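Hall Display Group
Minutes of the October meeting

Present: Birthe Ladefoged (chair), Norbert Farkas, Yanling Fu, Oddur Gunnlaugsson (minutes)
Apologies: Kári Thorlacius

The meeting opened at 4:30 p.m.

1. Minutes of the last meeting
Approved with one correction. Under item 3, the wall panel quote was from Stiton and should not have been listed under Zurnetti.

2. Clothing and badges
Yanling reported on what people should wear on the stand. Dark short-sleeved shirts looked fine with the white lanyards and will stay. Norbert asked if long sleeves would be allowed, as the hall at Bjarnason can be cold before opening. Agreed that anyone who wants long sleeves may wear them, as long as they are dark.

Birthe said that last year some visitors could not read the names on the badges. Yanling will have them reprinted in larger type on the same white card.

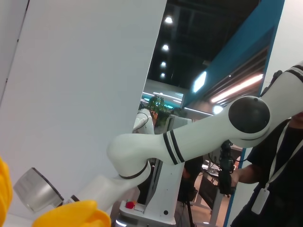

White lanyard and badge with a dark short-sleeved shirt.

Action: Yanling to send the name list to the printer. Kári still has to confirm the spelling he wants.

3. Flowers
Tulips again this time. Norbert had asked for mixed colors and the group liked the pink, yellow and white together. The clear glass vase was also liked. Birthe thought it suited the white tabletop better than the colored one from last year.

There was some discussion about how the stems are arranged. Two of the pink ones stand tall at the top and the others sit lower, with one pink and the white one reaching well out to the left. Oddur would prefer a tighter bunch. Norbert said tulips go their own way once they are in the vase and he does not want to wire them. Left as it is.

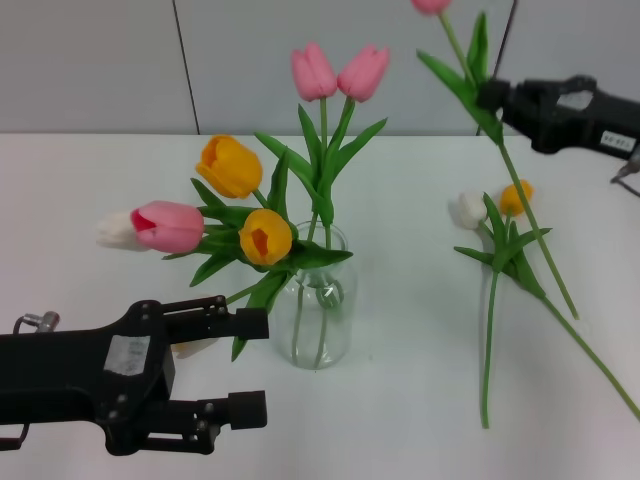
Six tulips in the glass vase, on the white tabletop.

Yanling pointed out that the water is low in the vase. Norbert prefers it that way for tulips and will check the level each morning and top it up when needed. The leaves that hang over the rim can stay unless they start to yellow.

Flowers and delivery from Dristine come to $81. Approved.

Action: Norbert to order a second bunch for the third day.

4. Background and table
The gray behind the table was discussed at length. Birthe had wanted something warmer. Oddur felt the plain gray makes the pink stand out and said a pattern would compete with it. A vote was not needed and gray will be used.

Norbert would like nothing else set close to the flowers. Leaflets go on the side shelf, and coats and bags go behind the stand. Oddur asked for a cloth and a bottle of cleaner to be kept on hand, as fingerprints show on white. 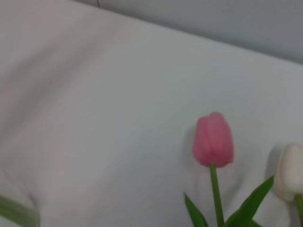 5. Wall panels
The seam between panels was raised by Kári in an email that Birthe read out. He asks if it can be covered with tape. Oddur thought tape would be more noticeable than the thin dark line. Stiton can supply a cover strip, 14 dollars each, but delivery takes too long for this event. Agreed to leave the seam alone and look at the strip in the spring.
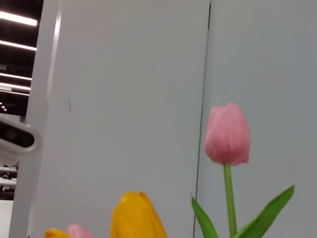

Pink and yellow tulips with the gray panels behind.

Action: Oddur to ask Stiton for a sample strip.

6. Money
The balance stands at $2,773 before the flower order. Oddur has one unpaid receipt, $36 for cleaning supplies. Approved for payment.

7. Other business
Birthe needs the storage key back from whoever had it last. Norbert will look in his van.

The next meeting will be at the same time, in the small room upstairs. The meeting closed at 5:20 p.m.

O.G.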